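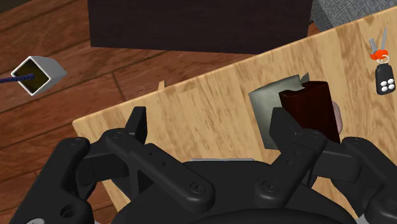
La pinza se me abre sola en mitad del agarre y no encuentro el motivo. Trabajo en simulación con una mano de varios dedos y el controlador Clondix. El objeto es el bloque rectangular marrón rojizo oscuro, apoyado en parte sobre la hoja gris verdosa; las llaves están más allá y no estorban. Cierra bien, pero a los 400 pasos salta un error de par en el dedo derecho y suelta todo. Pasa en 11 de cada 134 intentos. ¿Alguna idea?
Yamuna Pai

Mira los contactos entre el dedo y la hoja. Si la hoja es deformable y el dedo la pilla contra la mesa, el par se dispara y entra la protección. Quítala — solo para probar — y repite la misma semilla. Si desaparece el fallo, baja el paso de tiempo o sube 10 mm el punto de agarre.
Murali Gowda

A mí me pasaba igual, reinstalé y se arregló. No sé qué versión era.
Prakash Krishnan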